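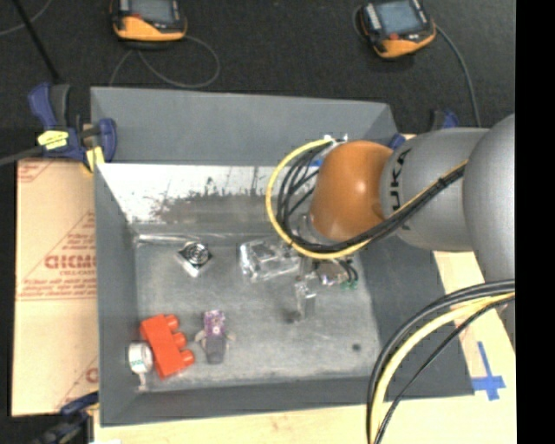 Figura 1. Célula de ensayo, vista desde la cámara fija: la pinza dentro de la cubeta gris, con varios objetos sobre el fondo.

Sesión 6. Comparar pinzas sin hacerse trampas

Vamos a lo que os va a tocar en el laboratorio, que la teoría del agarre ya la machacamos la semana pasada. Tenéis dos candidatas: la pinza de dedos paralelos Prellden y la de ventosa Trarken. La pregunta del informe es cuál montaríais para vaciar una cubeta con objetos variados, y ojo, «me gusta más la Prellden» no es una respuesta (me la entregaron así el año pasado, tal cual).

Empiezo por los objetos, que es donde más gente se despista. Fijaos en la figura: hay un bloque rojo de construcción volcado de lado, una figurita con pinta de muñeca y, pegado a la pinza, un envoltorio de plástico transparente y arrugado. Para mí ese plástico es el hueso de la práctica. La ventosa necesita una zona lisa donde cerrar el vacío, y las arrugas dejan pasar el aire. Los dedos pueden pellizcarlo, sí, pero la cámara lo ve fatal: los brillos cambian en cuanto mueves un poco la luz y la profundidad sale llena de agujeros. El bloque parece fácil... hasta que lo tienes inclinado y con los tacos hacia un lado, ¡ahí ya veréis!

Luego está la cubeta. Las paredes inclinadas engañan mucho, porque el dedo puede tener sitio abajo y el cuerpo de la pinza chocar arriba. Antes de dar por bueno un agarre cerca de un rincón, pasadlo por el simulador Hodžić con la geometría completa de la herramienta, cables incluidos. Los cables ocupan, se enganchan y tiran. Yo he perdido una tarde entera por un bucle demasiado largo —y el planificador, tan contento, diciéndome que no había colisión—.

Sujetad la cubeta con mordazas. Si se desplaza un centímetro, la calibración mano-ojo deja de valer y estaréis midiendo vuestra chapuza.

Protocolo

Cada grupo hace 168 intentos, la mitad con cada pinza. Ante cada intento fallido anotad la causa: percepción, aproximación, cierre o transporte. Un objeto que se cae a medio camino cuenta como fallo de transporte aunque caiga en el sitio bueno (lo siento). El tiempo máximo por ciclo es de 700 ms para el cierre; lo que pase de ahí, fallo de cierre.

No recoloquéis las cosas a mano entre intentos para «ayudar». Vaciad, volcad otra vez y seguid.

Para el informe quiero la tabla de fallos por causa y por objeto, y dos páginas de discusión como mucho. Si os sale un empate, decidlo y explicad con qué objeto se rompería. Entrega: el viernes, antes de la clase.

Materiales recientes
Sesión 5. Cierre de forma y cierre de fuerza
Sesión 4. Calibración mano-ojo paso a paso
Guía rápida del simulador Hodžić
Plantilla de registro de fallos

Laboratorio de Manipulación Costedside | Contacto | Volver arriba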